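I finally finished recapping the crossover on the old Samico bookshelf speakers last weekend. They had been sitting in the hall closet for 13 years and the highs had gone dull on both sides. I left the woofers alone.

The original capacitors were electrolytics, 4 per cabinet, held down with brown glue that took longer to scrape off than the soldering did. I ordered film replacements from Karaki and paid 50 dollars for the lot, shipping included. They are bigger than the old ones, so two of them had to go on the underside of the board.
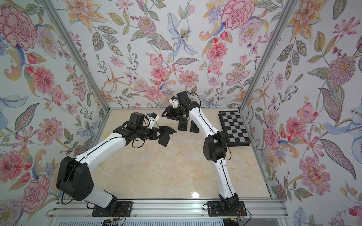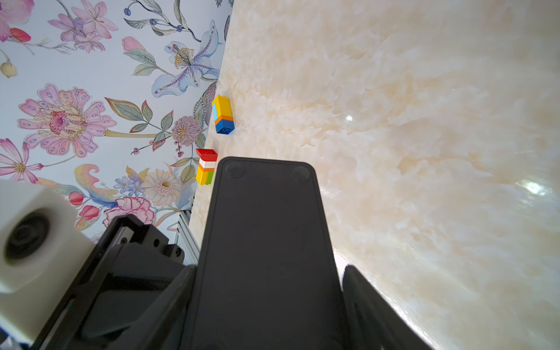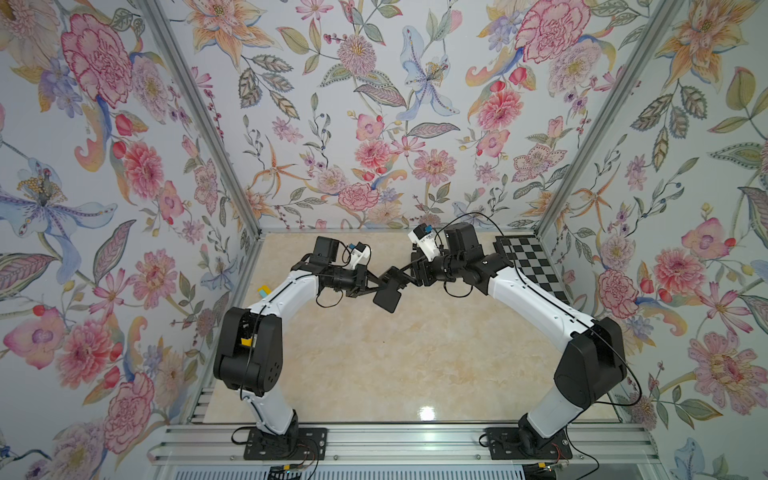 Elie Nimri wrote after my last post that I should have measured the old parts before ordering anything, and that a dull tweeter is just as often dried-out ferrofluid as a bad cap. Fair point. I put the meter on them afterward and three were well out of spec - the rest were fine. The ferrofluid I haven't checked.

I've been running the pair off the little Clakmont amp since Sunday. Cymbals are back, and voices sit a bit further forward than I remember. The left cabinet still buzzes on low piano notes at higher volume. I think it's the terminal cup, so I'll pull that next and put new foam tape behind it.

Recent posts
Cleaning the pots on a Mirevell preamp
Speaker stands from scrap lumber
Is a 300 watt amp too much for a small room?
What I listened to in August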